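Subject: Re: [teleop-sim] bedroom set, drawer task, who has demos

On a December evening Nikola Śliwiński wrote:

> Hi all,
> Trying to get a count before we retrain. Praltdale has 197 drawer demos
> from the kitchen set, none from the bedroom as far as I can tell. Is
> anybody collecting there? Also is the right arm still lagging the
> controller? Evangelista people said they gave up on two-handed stuff
> because of it.
>
> Nikola

Nikola, yes, us. Started this week. 15 good ones so far, 14 if you throw out the one where I let go of the left controller halfway.

Task is the four-drawer dresser in the corner. Operator picks a drawer, opens it with one gripper, closes it, backs off. No objects yet. I want the plain pulls clean first, then we get to moving stuff off the top, the figurine etc. 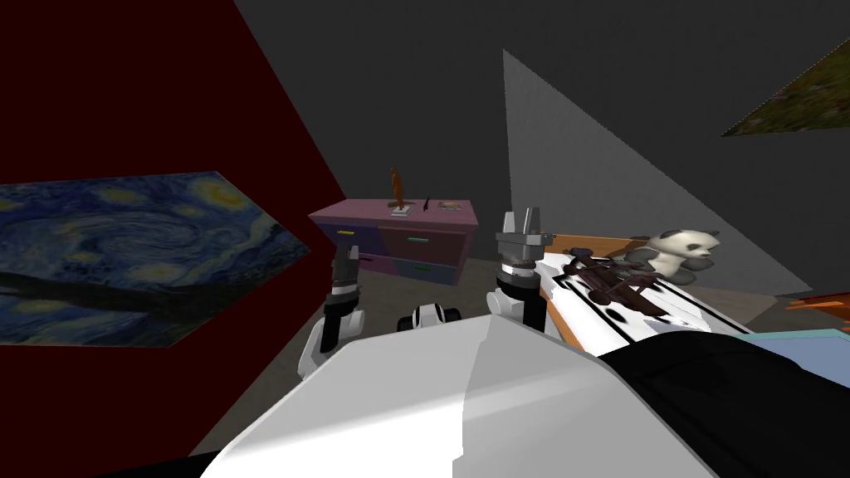 *Bedroom set, operator's view, both grippers up, dresser straight ahead.*

Lag: still there on the right but smaller after the Brukard patch. If you move slow you dont notice. If you move fast it overshoots and you end up correcting, and the policy learns the correcting too, so please tell your operators to slow down. I delete anything with more than one retry on the handle.

Couple other things

- lower left drawer is the pain. From this viewpoint it's partly hidden, new people grab at air. I have them shift the base over before they start recording, not during
- keep clear of the bed on the right. Clipped the side rail twice, arm went nuts, had to reset the whole thing
- drawer handles are different colors so use color in the task label (yellow, green, ...) and not "drawer 1". We had two numbering schemes last time and merging was awful

Target is some 700 across all four drawers, then I'd hand over to Woltton for the playback check. Can take two more operators if anyone has them, training is maybe an hour, mostly getting used to teh wrist rotation.

Will push the 14 tonight, same folder layout as the kitchen ones. Nikola can you look at the gripper open/close values before I do more? They looked inverted on the left when I replayed one and I don't want to redo all this.

Thaís Godoy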